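Vakunholm Facilities Forum > Automation in premises work

Can machines take over routine waste rounds?

M_Benkirane
23 September 2018
Members are asked for their views on whether waste collection in offices may yet be given to machines. Our Trostbridge building has 28 desks on one carpeted floor. My own position is that picking up and carrying a tied bag is within reach.
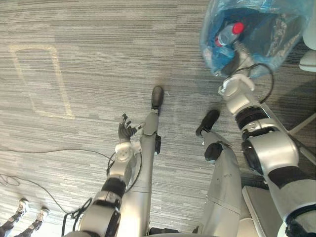

Fitting a fresh liner is another matter, and I would not propose it at this stage.

Mostafa Benkirane

Lagman54
I must disagree. A bag changes shape whenever it is lifted, and trailing cables are a hazard on any floor. Our cleaner completes the round in 6 minutes.

Eluvden
Both points are fair. I would support a trial outside working hours, with a member of staff present.

Lagman54
Then the member of staff may as well carry the bag.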